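Section 4. Hanging Patterned Wallpaper in Small Enclosures

This section covers the Vimside paste-the-wall range on panels joined by metal corner posts. Flat walls are covered in Section 3.

4.1 Before you start
1. Check that all rolls carry the same batch number.
2. Wipe the panels with a damp cloth and let them dry.
3. Mix the Kuipers paste and let it stand for 8 minutes.

CAUTION: Do not apply paste to bare metal. Mask the posts first.
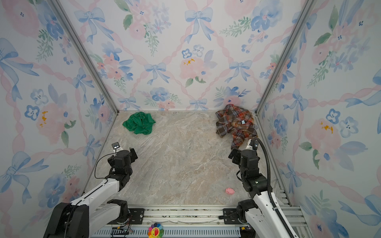 Mark Anthony Tiongson writes that low-tack tape left on overnight pulled the top layer off his paper, and that he now removes it while the paste is still soft - usually within 26 minutes.

4.2 Matching the pattern
1. Hang the first length on the back panel and work outward.
2. Slide each new length until the motifs meet at eye level.
3. Trim the top and bottom with a new blade.
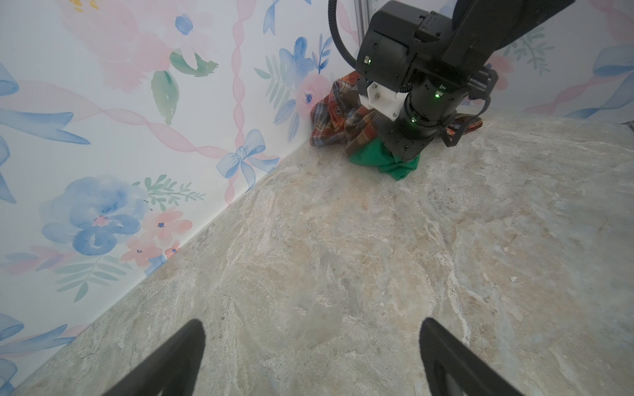

Pattern repeat is printed on the label and must be added to every cut length. Large motifs waste more paper than small ones. With a floral that has upright ribbon bands, like the pink twisted one here, use the band as a plumb guide and check it against a level before smoothing.

NOTE: Order spare rolls under part number 1123.

4.3 Finishing the base
1. Run a thin bead of Privmont sealant along the bottom edge.
2. Smooth with a damp finger and wipe off the excess.
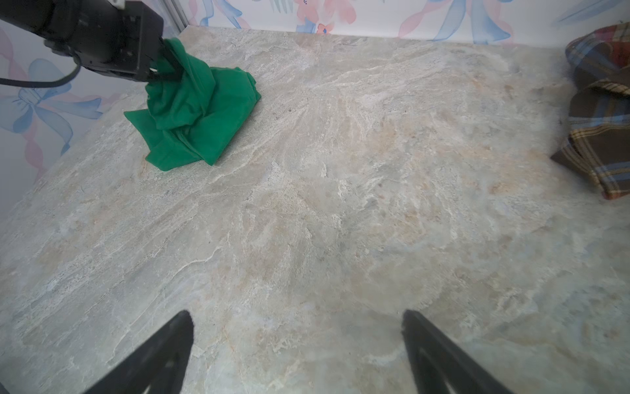
4.4 Care
Dust with a dry cloth. Do not use solvent cleaners.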